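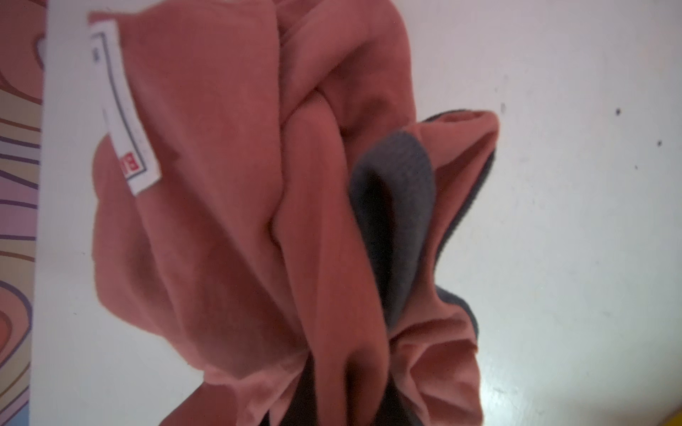 **Kapitel 4 · Wahrnehmung**

## 4.3 Segmentierung und Greifpunktwahl für Textilien einrichten

Dieser Abschnitt gilt für Zellen mit zwei Armen und je einer Handgelenkkamera. Die Kameras müssen nach 4.1 kalibriert sein, und der Dienst `grutemach-seg` muss laufen.

Grutemach zerlegt das Kamerabild in Stoffregionen und übergibt sie an den Greifplaner Virbridge. Bei zweifarbigen Kleidungsstücken ist Vorsicht nötig. Liegt ein rosafarbenes Teil so, dass die dunkelgraue Innenseite nach außen zeigt, legt die Standardkonfiguration dafür zwei Regionen an. Auch ein weißes Etikett auf weißem Untergrund kann der Tischmaske zugeschlagen werden.

1. Konfigurationsdatei `cell.yaml` öffnen und unter `seg` den Wert `merge_lining` auf `true` setzen.
2. `label_mask` auf `separate` stellen. Etiketten erhalten dann eine eigene Klasse und werden bei der Greifpunktsuche ausgeschlossen.
3. Helligkeitsschwelle der Tischmaske auf 247 setzen. Bei niedrigeren Werten gehen helle Stoffe verloren.
4. Mindestgröße für Regionen auf 300 Pixel setzen. Kleine dunkle Punkte auf der Tischfläche fallen damit heraus.
5. Dienst neu starten und die Vorschau öffnen.

> **Hinweis:** Gemusterte Seitenwände liegen außerhalb des Arbeitsbereichs und müssen mit dem Polygon `roi_table` abgeschnitten werden. Das Polygon für jede Kamera getrennt prüfen.

### 4.3.1 Zwei Arme, ein Haufen

Virbridge verwaltet für jeden Arm eine eigene Regionenliste. Ein Teil, das ein Arm bereits hält, muss in der Liste des anderen gesperrt sein.

1. Unter `planner` die Option `share_held_regions` einschalten.
2. Einen Arm ein Kleidungsstück greifen lassen und die Bewegung anhalten.
3. In der Vorschau des zweiten Arms kontrollieren, ob das gehaltene Teil schraffiert dargestellt wird. 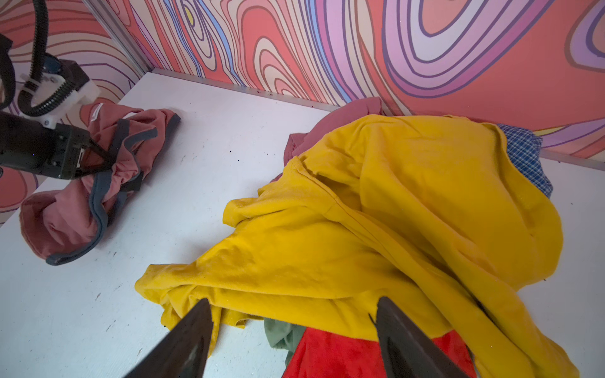

4. Fehlt die Schraffur, die Zeitstempel beider Kameras vergleichen. Zulässig sind 3 Bilder Versatz.
5. Mit `vb plan --dry-run` einen Greifvorschlag für das oberste Teil im Haufen anfordern. Der Vorschlag darf keine Region enthalten, die darunter hervorschaut.

> **Vorsicht:** Während der Schritte 2 bis 5 nicht in den Arbeitsbereich fassen. Der Probelauf bewegt den zweiten Arm nicht, der erste hält aber weiterhin unter Kraft.

Die Berechnung dauert auf dem Zellenrechner rund 106 Millisekunden. Deutlich längere Zeiten deuten auf ein zu großes Arbeitsbereichspolygon hin.

Meldet der Planer `NO_TOP_REGION`, sind meist zwei ähnlich gefärbte Teile zu einer Region verschmolzen. In diesem Fall `color_tol` schrittweise senken und den Probelauf wiederholen. Die Voreinstellungen für gemischte Wäsche stammen von Hülya Canpolat und liegen unter `presets/mixed`. Eigene Anpassungen bitte in einer Kopie speichern, da ein Update den Ordner überschreibt.

Weiter mit 4.4, Greifkraft je Stoffklasse.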